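Clenadia Community Help
Data Collection and Robotics Practice – Procedures and Standards

Recording household tasks with a hand-held gripper in occupied homes: what rules should a small program adopt?

Posted by Corina Camenzind
December 2021

Our organization is preparing a written procedure for operators who record household handling tasks with a hand-held gripper. The recordings are to be used for training a robot arm to pick up clothing and other soft items from beds, chairs and floors. The operators work in private homes, usually in bedrooms, and a second person is often present in the room.

We have a general safety policy for our workshop, and we have a consent form that was written for interviews. Neither was drafted with this type of work in mind. The workshop policy assumes a fenced cell and an emergency stop. The consent form refers to sound recordings and says nothing about the inside of a person's home, or about people other than the signer who may be recorded.

I would be grateful for advice on the following matters. First, what should be required of operators before recording begins, particularly with respect to other persons in the room? Second, should the room be cleared and tidied, or left as it is? Our project lead prefers it left as it is, and our privacy officer prefers the opposite. Third, how should each device be identified in the log? We have 57 operators enrolled and the devices are passed between them, so the question is not a small one for us. Fourth, is there an accepted practice for recordings in which a face can be seen?

We have read the public guidance on collaborative robots, but it is chiefly concerned with powered machines, and our device is moved entirely by the operator's hand. If there is a rule that applies and that we have overlooked, please point it out.

3 replies

Grarell Methods Office

The procedure below is the one used in our own program. It is an internal document and has no legal standing, and you will need to check it against the law where you operate.

Consent should be obtained from every person who lives in the home and from every person who will be in the room during recording. The signature of the householder does not cover the others. The form should state, in plain words, that the camera on the gripper has a wide view, that it records the room as well as the hand, and that faces, furnishings, clothing and papers may be visible. In our experience people agree readily to "a recording of the gripper" and are then surprised at how much of the bedroom is in it. A sample still should be shown to them before they sign. We attach one to the form.

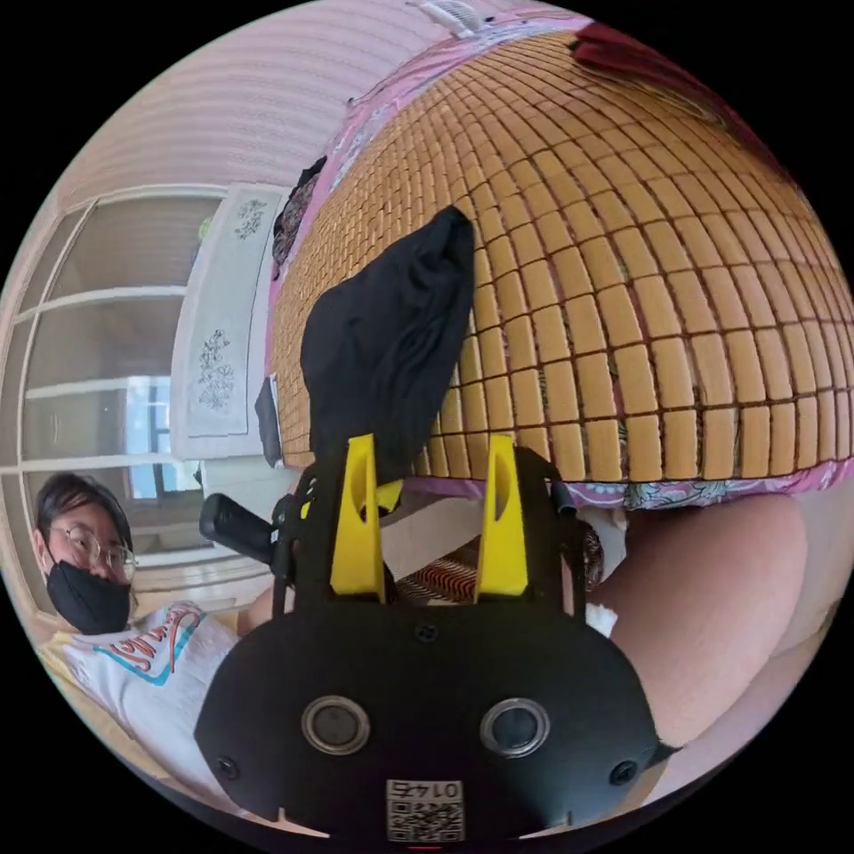
Sample still: pick-up task on a bed, device 0145. A second person is in view.

Please note how far the view extends past the cloth held in the yellow fingers. It takes in the window, the wall hanging, the belongings on the bed and a person in a face mask and glasses. A mask should not be treated as anonymization. Glasses, hair, a printed shirt and the room itself may each be enough for an acquaintance to recognize someone, and your form should not suggest otherwise.

With regard to tidying, we would ask your project lead and your privacy officer to consider two separate lists. The first covers items that must be removed before recording: mail, identity documents, medicines, prescription labels, family photographs, screens that are switched on, and anything the household asks to have removed. No reason need be given for such a request. The second covers items that should stay where they are, such as bedding, mats, towels and ordinary clothing. A robot that is trained only on a bare white sheet will perform poorly on a patterned one, and a bed on which several fabrics overlap is useful material. An operator should not straighten the bed between attempts unless the task sheet calls for it.

Each device should carry a number that is both machine-readable and legible to the eye. The operator enters the number at the start of the session and reads it aloud to the recorder or a colleague. Stickers should be replaced when they become scratched, and a number that has been retired should never be issued again. Where devices are passed between operators, as yours are, the log must show both the device and the operator for every session. We once had to set aside 335 recordings after a calibration fault was found, and a large share of them were almost certainly sound. The log gave the operator and omitted the device, and there was no means of separating the good from the bad.

Before each session the operator should complete these checks:

Fingers are seated firmly and are free of cracks.
Sensor windows are clean and uncovered.
Housing screws are present and tight.
Device number is legible and has been entered in the log.
Consent is on file for every person in the room.
Items on the removal list have been put away.
Storage is sufficient for the session.

During the session, the operator should keep a stable seat or stance. Work on a bed is often done sitting or kneeling, and long sessions in this position are tiring for the back and wrists. We limit continuous recording and require a break away from the bed. The operator's own knees and feet may come into view. We do not reject a recording on that ground, provided that the fingers and the object remain clearly visible.

Any person in the room may stop the session at any time by saying so. The operator lowers the gripper, ends the recording and marks the file for review. The marked file is not uploaded until the person concerned has decided whether it may be kept.

hamdy_fieldwork

I agree with most of the reply above but would treat faces more strictly. At Hamdy the rule is that nobody sits opposite the gripper unless the task requires two people. If someone must be there, the face is blurred on the local machine before upload, and a reviewer looks at the blurred file. Automatic blurring misses faces that are at the side of a wide view, where the image bends, and it also misses many that are partly covered. We require 2 reviewers for bedrooms and bathrooms and one for all other rooms.

I would also add a rule on retention. The unblurred file should be deleted on a fixed schedule and the deletion should be logged. If your form says that a person may withdraw, then you must be able to find that person's recordings. This means that a household code has to be attached to each file from the beginning. We added ours in June, well after collection had started, and had to go back through 687 files by hand. I do not recommend it.

As to the standards: the published ones for industrial and collaborative robots are largely about hazards from powered motion, as you say. A gripper moved by hand has little of that. They will matter when the trained arm is put in a room with people, and at that stage a proper risk assessment is required. For the collection stage your main obligations are likely to come from privacy law, from employment rules if the operators are paid, and from your ethics board if you have one.

Tranero user

We just use the workshop policy with the part about the fence taken out. It has worked fine so far. For consent we have one line in the operator agreement.

I would say do not make the checklist too long or people will tick everything without looking. Ours has a line for charging the battery and that is the one everybody remembers.

Comment from Corina Camenzind on the reply by Grarell Methods Office

Thank you. The two lists resolve a disagreement that had been open for some time, and both of my colleagues have accepted them. We will also adopt the sample still, with the permission of the persons shown in ours.

One further point. Some of our operators share a home with the person who is present in the room – a partner, a parent, a roommate. Is separate written consent still expected in such cases?

Comment from Grarell Methods Office

Yes. We apply the rule without exception for family members or roommates, and the form is given to them directly by the coordinator. The operator does not collect the signature. If the person present is under the age of majority, we do not record with that person in the room at all, even where a parent is willing to sign.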